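Akpan Kitchen Words

A word list of household and kitchen terms, with spellings, plurals and short usage notes. Version 2 replaces the June release.

What is in it

The list has 708 headwords. Each one is a word or short phrase people use at home for an object, a food, or a chore. Brand names were left out. Regional words were kept if at least two contributors knew them.

Files

words.csv: one row per headword
notes.csv: usage notes, linked by word_id
sources.txt: who sent in what, by initials
CHANGES.txt: edits between versions

Columns in words.csv

word_id: a whole number, never reused
headword: lowercase unless the word always takes a capital
plural: blank if the word has none
group: tableware, cookware, food, cleaning, furniture, other
region: blank if the word is used everywhere we asked
variant_of: the word_id of the main spelling, if there is one

How it was collected

Chiamaka Tamuno started the list as a handout for an adult spelling class. Students wrote down the words they used at home and the class agreed on a spelling for each. Hadiza Okonkwo typed up the sheets, merged the duplicates and added the group column. About 1000 slips came in. Many were repeats, and a few could not be read.

Bongani Mkhize checked the plurals. Where two plurals are in common use, the shorter one is in the plural column and the other is in the notes.

Known problems

The tableware group is uneven. "Saucer" and "side plate" have full notes, while "bowl" has one line. "Tumbler" is listed once as a drinking glass, and the older sense is missing.

Nine headwords have a region code that does not match the list in notes.csv. They are marked CHECK. Please don't fix these by guessing.

"Dish" appears twice, once under tableware and once under food. We meant to do that. Join on word_id and not on headword or you will get extra rows.
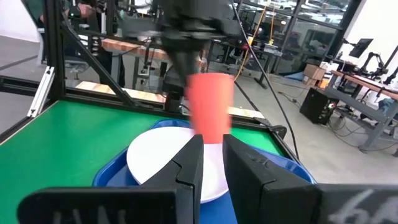 Encoding is UTF-8. Some spreadsheet programs will drop the accents if you open the file by double-clicking, so use the import menu and pick the encoding there. Line endings are the plain Unix kind.

Using the list

You may copy, print and change the list for any purpose. Credit "Akpan Kitchen Words" if you publish it. If you add words, start your own word_id numbers at 2000 so they don't clash with ours.

Corrections go to Morenike Etim, who keeps the master copy. Send the word_id, the current entry and what you think it should say. One correction per line is easiest to work with.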